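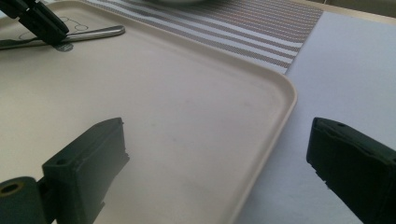 4. The Fillov hand-held kit in table setting

4.1 What comes in the box

Of the three kits we compared, the Fillov was the one we most looked forward to using, and it held our interest all the way through the study. It ships as a pair of hand-held grippers, one for each hand, each with two dark green fingers and a camera that looks out over them. There is also a charging dock, a bag of spare screws, and a printed guide short enough to read over coffee. The operator squeezes a handle to close the fingers and lets go to open them. We had both units recording within one morning, and most of that morning went to finding a good height for the table!

The Starico kit, covered in Section 3, uses a motor to close its fingers. The Fillov has no motor. All the force comes from the operator's hand through a simple linkage, and the maker's guide traces the layout back to a reaching tool from 1990. We liked this a great deal. You feel the object through the handle, and people who had never held a gripper before were picking up cutlery after a few tries.

4.2 Task and setup

We chose table setting because it mixes easy and hard objects in a small space. A plate is wide and heavy. A knife is thin, shiny, and lies flat, so there is very little to get hold of. A tray is too large for one gripper to span and has to be taken by its rim (usually with both units working together). The work was done on a white tabletop under ordinary room lighting, with a woven placemat marking the place to be set.

Each episode began with the operator out of reach of the table and ended when the operator said "done" out loud. We gave no instructions about which item to move first. The order people chose varied more than we expected, and we kept that variety in the data.
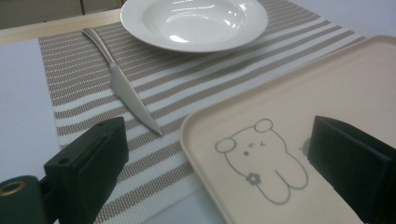
Figure 4. Table setting with the Fillov kit, camera view. The knife lies on the striped placemat beside the plate, with the printed tray at right and the gripper fingers in the foreground.

The view in Figure 4 is the one stored for training, and it shows why we are so fond of the camera placement. The fingers stay low in the picture and leave the objects in plain sight. With the Starico kit, the motor housing hid the object during the last part of the reach, and we had to drop a good share of those episodes.

4.3 Results

Across the study, 5 operators recorded 661 episodes with the Fillov kit. Plates gave almost no trouble. Knives were harder, and the most common failure was a blade that slid along the table as the fingers closed. Operators soon found their own way around this by pressing one finger down at the handle and bringing the other in to meet it. Trays took the longest, and the two units sometimes bumped each other when both went for the same side.

We also ran a separate wear test on one unit, away from the table. After 4000 open-and-close cycles the linkage still moved freely and the handle had not loosened. The gripping edges of the finger pads had roughened a little, so a new pair of pads should probably be part of the plan for any long project. Changing them takes one screwdriver.

Position tracking was done with the Geteo software that comes with the kit. It lost track in a handful of episodes, nearly all of them with an operator leaning far over the table, and it found its place again when the arm was drawn back. Starting each session with a slow sweep over the whole work area made these losses rarer. We would like to see this sweep added to the printed guide.

4.4 Questions raised in review
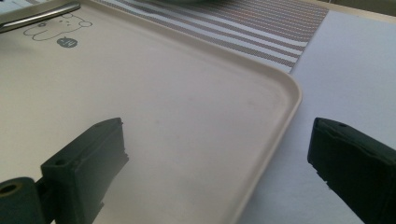

Does an operator need both units for every task?

One unit is enough for cutlery, cups, and most plates. We recommend the pair for trays and for anything wider than the fingers can open, and the second unit can stay in the dock the rest of the time.

A second point concerned operator fatigue. The spring in the handle is light, but a long session of small grips does tire the thumb. We moved to shorter blocks after the pilot in July, with a rest between them, and complaints stopped. The MacRitchie kit, described in the next section, takes a different approach and puts the effort on the whole palm.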